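공유 14 · 댓글 6

자취생은 왜 이미 있는 물건을 또 사는가
생활소비문화 기말 프로젝트 보고서 / 4조

1. 시작하며

우리 조의 원래 주제는 '대학가 배달 음식의 지리학'이었다. 같은 주제를 낸 조가 두 팀 더 있었고, 가위바위보에서 졌다. 학문적 문제의식은 그렇게 생겨났다. 남은 주제 목록에서 고른 것이 중복 구매다. 조원 한 명의 방에서 손톱깎이가 네 개 나왔다는 사실이 결정에 영향을 주었다.

이 보고서에서 중복 구매란 집에 쓸 수 있는 같은 물건이 있는데도 다시 사는 일을 말한다. 쟁여 두려고 일부러 산 것은 뺐다. 다만 응답자 상당수가 자기 물건이 전부 '쟁여 둔 것'이라고 주장하는 바람에 이 기준을 지키느라 애를 먹었다.

2. 조사 방법

학교 앞 원룸촌에 사는 자취생 11명에게 한 달 치 영수증을 받았다. 영수증에 찍힌 품목은 모두 452개였다. 동네 마트 보수라(Bosura)의 종이 영수증이 가장 많았고, 나머지는 배송 앱 스테르나(Sterna)의 주문 내역이었다. 보수라 영수증은 글씨가 빨리 날아간다. 7월에 받은 것 중 몇 장은 정리할 때쯤 거의 백지였고, 여기 적힌 품목은 본인의 기억에 맡겼다. 기억에 문제가 있는 사람들을 조사하면서 기억에 의존했다는 지적은 중간 발표에서 이미 받았다.

영수증을 모은 뒤에는 방마다 찾아가 같은 물건이 있는지 확인했다. 한 집당 대략 2시간이 걸렸다. 설문지에는 "다 아는데 왜 물어보세요"라고 쓴 사람도 있었는데, 이 응답자는 자기 집 섬유유연제의 위치를 끝내 대지 못했다.

3. 무엇을 또 사는가

가장 흔한 것은 비닐봉투, 건전지, 물티슈였다. 싸고, 작고, 다 떨어졌는지 확인하기 귀찮은 물건들이다. 쓰레기봉투는 특히 심했다. 싱크대 밑, 신발장, 현관문 손잡이에 나눠 두는 집이 많았고, 세 곳 중 한 곳만 비어도 '우리 집에 봉투가 없다'는 결론에 도달했다.

약은 사정이 조금 달랐다. 소화제나 감기약은 아플 때 사는 물건이고, 아픈 사람은 서랍을 뒤지지 않는다. 약국에 다녀오는 편이 빠르다고 답한 사람이 절반을 넘었다. 유통기한을 못 믿어서 새로 샀다는 답도 있었는데, 기존 약의 유통기한을 확인해 보았느냐는 질문에는 침묵했다.

인형은 우리가 예상하지 못한 항목이다. 엄밀히 말하면 똑같은 인형을 또 산 사람은 한 명뿐이었다. 나머지는 "얘랑 얘는 다르다"고 했다. 조 내부에서 토론을 벌였으나 결론이 나지 않아 통계에서는 제외했다.

4. 왜 또 사는가

우리는 처음에 할인이 원인이라고 가정했다. 1+1 행사에 약한 사람이 많을 줄 알았는데, 중복 구매의 대부분은 정가로 이루어졌다. 가설이 틀려서 서론을 다시 썼다.

면담에서 더 자주 나온 말은 '어디 있는지 모르겠다'였다. 수납장이 있는 집과 없는 집의 차이는 작았다. 수납장이 있으면 수납장 안에서 못 찾는다. 물건을 종류별로 나눠 두는 사람은 덜 샀지만, 그런 사람은 11명 중 2명이었고 둘 다 우리를 안쓰럽게 보았다.

5. 꺼내 놓기 실험

조원들이 직접 해 보았다. 생활용품과 약, 인형까지 탁자 하나에 전부 꺼내 놓고 그 상태로 6일을 지내면서, 물건을 사기 전에 반드시 탁자를 보기로 했다. 탁자에는 흰 천을 깔았다.

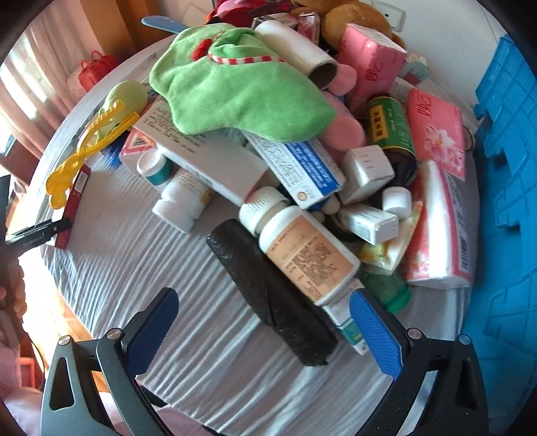 쓰레기봉투 한 롤과 큼직한 약통이 인형과 한 무더기가 되니 가진 물건이 무엇인지는 확실히 눈에 들어왔다. 실험 기간에 중복 구매는 없었다. 밥은 바닥에서 먹었다.

중간 공유 때 옆 조의 Sầm은 그건 덜 산 게 아니라 6일 동안 장을 안 본 것 아니냐고 물었다. 영수증을 다시 확인해 보니 장을 한 번 보기는 했다. 두부와 대파였다. 탁자에 올려 둘 수 없는 품목이라 반박 자료로는 약했다.

6. 한계와 제안

표본이 작고, 전부 조원의 지인이며, 실험에는 비교 집단이 없다. 냉장고 안은 조사 범위에서 뺐다. 한 번 열어 보고 만장일치로 정한 일이다.

그래도 하나쯤 제안하자면, 정리 상자를 사기 전에 집에 정리 상자가 몇 개 있는지부터 보는 것이 좋겠다. 조사한 집 가운데 빈 정리 상자가 나오지 않은 집은 한 곳이었다. 그 집은 보고서를 쓰는 지금 스테르나에서 정리 상자 배송을 기다리고 있다.

문의: 4조 공용 메일 | 무단 전재 금지 | 맨 위로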